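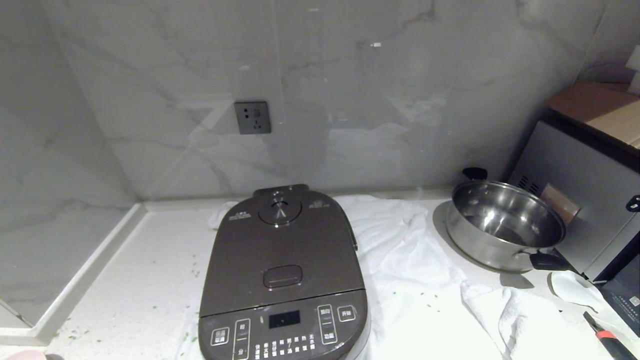 Vonora, a small company that rents kitchen robots, has opened orders for its Filari kit. The kit is one arm, one gripper and a set of recorded kitchen tasks, and it costs 76 euros per day with a minimum of five days. The company did its trials on ordinary home counters, with a dark brown rice cooker whose panel is printed in Chinese, and with a towel, a pot and bits of green left where they were. "We do not clean the counter for the robot," said Rosario Morelli, product manager at Vonora.

May 
By Rebecca Ferraro

The kit comes in three boxes and needs 35 minutes for the first setup, according to the company. Customers choose the tasks from a list, and new ones can be recorded by hand. 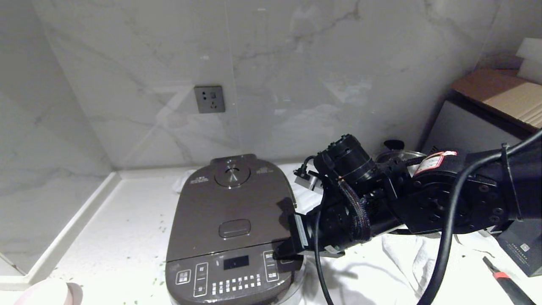

Work with lids is the part that Vonora has changed most from its earlier kit, Sala. The old gripper had round tips, and customers complained that they slipped on smooth plastic. The new one has a flat finger, which can press near the front edge of a cooker lid while the arm reaches in from the side. The cables still hang outside the arm — Morelli said that a cover will be offered later, but he gave no price.

Orders are open to companies and schools. Private customers must wait for the next delivery.

Related
Stisow lowers price of its table arm
Sala kit: what owners say after one year
Renting or buying a kitchen robot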